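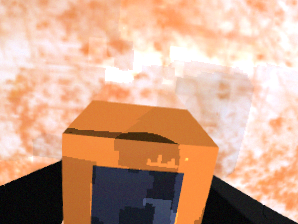
Alors, première question : pourquoi ma souris sans fil saccade dès que je branche un disque externe ? Presque toujours à cause du port voisin : l'USB 3 rayonne dans la bande des 2,4 GHz, pile là où travaille le petit récepteur.

(laisser un temps, il y a toujours quelqu'un qui regarde son portable à ce moment-là)

Moi j'ai perdu une soirée entière là-dessus, chez Wendmont, avec un récepteur Fahmy tout neuf. J'avais changé la pile, réinstallé le pilote, accusé le tapis... Et puis j'ai mis une rallonge USB, toute bête, et plus une saccade !

Raconter ensuite le relevé de Ganham : 353 postes, des souris sans fil partout, et 29 tickets en juillet pour « curseur qui saute ». Préciser que je n'ai pas les chiffres des autres mois, on me les demande à chaque fois. 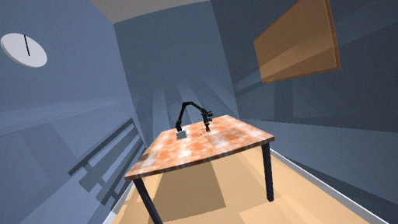 Donc la rallonge, je la garde courte, et je pose le récepteur sur le bureau, côté souris — pas derrière l'écran, pas sous la tour. Si le portable a un port USB 2, on commence par celui-là, ça ne coûte rien.

Passer vite sur le Bluetooth (même bande, mais il change de canal tout seul, il s'en tire souvent mieux). Si on me lance sur les claviers Norport, répondre que je ne les ai pas essayés.

Enchaîner sur la démo avec le disque, câble blindé puis câble d'origine. Penser à couper le wifi avant !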